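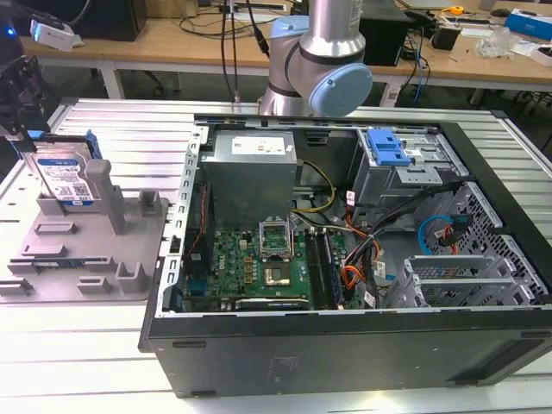

Bench technician / repairs all-rounder wanted, Prumanik Computers

Part time to start, 19 hours a week, more once we see how it goes. Shop is on Murnus Road, two doors up from the chemist. Bell is broken so knock.

What you'd be doing

Desktops mostly, some laptops, the odd printer if you can stand them. Power supplies, boards, processors, drives. Booking jobs in, ringing people when they're ready, telling them politely when it's not worth fixing. Counter cover at lunch. Bit of sweeping up.

We had 283 jobs through since February and the shelf is full, so we need someone fairly soon.

What we're after

Someone who has built or mended a few machines, own or other people's. No certificates needed. Can write a job ticket that the next person can read (please). Ok with customers who are upset about their photos. Patient with bent pins.

Driving licence handy for the Bhatia contract, they have 42 office PCs across 2 sites and want visits not drop-offs. Not essential, Narka can do the driving some weeks.

No students doing exams this summer sorry, we tried it and the hours didnt work.

Pay and hours

Paid monthly. Rate depends on experience, ask and we'll tell you on the phone. Mornings preferred but can be talked about. Paid trial morning before we decide anything. Staff price on parts, tea, parking round the back if you're in before nine.

To apply

Short email or a note through the door, marked for Ankit Bhardwaj. Say what you've fixed lately and what went wrong with it. CV fine but one page is plenty. Include a number we can ring in the evning.

Posted 2026-05-17. Ad comes down when we've found somebody.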